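**Ticket:** Gripper stalls and wrist fault during colander pick, cell 2
**Reported by:** I-hsuan Tu
**Assigned to:** Wen-hsiung Yip
**Site:** Pralska
**Status:** Closed, one action carried over
**Severity:** Medium (no injury, no damage to the arm)

### Report

The arm stopped in the middle of a pick on the kitchenware bench. The object was the green plastic colander. The fingers went down into the bowl, the gripper started to close, and the controller raised a wrist torque fault before the grip was confirmed. The arm held position with the brakes on.

I pressed the stop button on the pendant, waited for the drive light to go out and backed the arm off by hand in free-drive. The colander lifted with it for a short distance and then dropped back on the bench. I did not restart the job.

Log extract:

```
14:02:11 PICK target=colander plan=rim_pinch accepted
14:02:14 MOVE approach complete
14:02:15 GRIP close, force limit 90%
14:02:16 GRIP WARN motor current high, width not changing
14:02:17 WRIST FAULT torque limit exceeded
14:02:17 ARM protective stop, brakes on
```

I-hsuan Tu

### First look

Repeated the job with the speed turned down and the force limit left as it was. Fault came back on the third attempt. On the two attempts that did not fault, the gripper reported a closed grip and the lift check then failed, so the job ended as "object not held". Those two would normally be logged as ordinary misses and would not have raised a ticket.

The plan name is `rim_pinch`. One finger should be outside the bowl and one inside, with the wall between them. In all three attempts both fingers went inside. The planner has picked the wrong edge.

Restarted the Trovau planner service and cleared its cache. No change. Checked the finger mounting screws, all tight. Gripper homing is correct at both ends of travel.

Wen-hsiung Yip

### Wrist camera

Went through the wrist camera stream for the failed attempts. The camera is fixed focus and the compression on the stream is heavy, so the outer parts of the bowl come through soft. The base of the bowl is sharp enough to make out separate holes. The rim is not sharp anywhere.
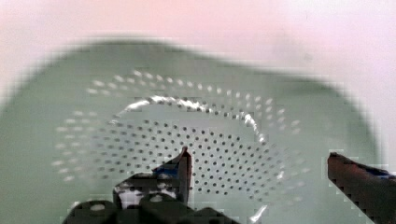 The edge detector scores candidates by contrast and by how continuous the line is. With the rim blurred against a pale background, the score for the true rim falls under the cut-off. The bright ridge between the sloping wall and the flat base scores well above it. The planner takes the ridge as the rim and puts the grip line across it, and both fingers end up inside the bowl.

Once they are there, a finger tip can catch in the perforated base. The gripper keeps pulling, the tip cannot slide, and the load goes into the wrist. That agrees with the order of events in the log: current first, width static, then torque.

Wen-hsiung Yip

### Comment

Please also look at why the gripper was allowed to go on pulling at 90% with no change in width. The stall check should have opened the fingers before the wrist limit was reached. The wrist limit is the last line of protection and should not be doing this job.

Until that is answered, cell 2 is to run at reduced speed with the gate closed. No free-drive recovery with an object still in the grip unless the drive light is out. I-hsuan did this correctly.

Orvokki Lehtinen

### Stall check

Found. The stall timer in the Plurklow gripper driver was set to 3000 ms. The default in our own build is much shorter. The long value was put in during August for the soft sponge picks, where the fingers close slowly against the material and the short timer kept opening them too early. It was entered as a global setting and so applied to every object.

Moved it to the sponge profile only. All other profiles are back on the default.

Tested against a fixed wooden block with the arm clear of the bench. The gripper now opens on stall and the wrist torque stays under its warning level.

Américo Teixeira

### Edge selection

Changes made on the planner side:

- Added a height test. A candidate rim must be the highest closed edge on the object according to the depth map. The inner ridge fails this test.
- Lowered the contrast cut-off for edges that pass the height test, so that a blurred rim can still be chosen.
- If no edge passes, the job ends with `NO_GRASP` and the arm does not descend.
- Added a second view from further back before the approach. This adds time to each pick.

Ran 59 picks on the colander with the bowl turned to a different angle each time. No wrist faults and no stalls. One pick ended in `NO_GRASP` with the colander pushed up against the bench stop, where the depth map had a gap. I consider that acceptable.

The steel mixing bowl from Hsu was run as a check on the same build. It still picks correctly. The deep tray does not use `rim_pinch` and was not tested.

Wen-hsiung Yip

### Question from the floor

Does the second view apply to cell 1 as well? Our cycle time there is already tight and we do not handle anything with holes in it.

Yao-tsung Tsao

### Reply

Cell 1 gets the height test and the stall timer change. The second view is switched off there and can be turned on per object in the profile file (`pre_view: true`).

Wen-hsiung Yip

### Closure

Speed restriction on cell 2 lifted. Finger tips inspected by Américo, no cracks, slight wear on one edge, left in service.

Carried over: global driver settings can still be changed without review. Separate ticket raised and assigned to Américo Teixeira.

Orvokki Lehtinen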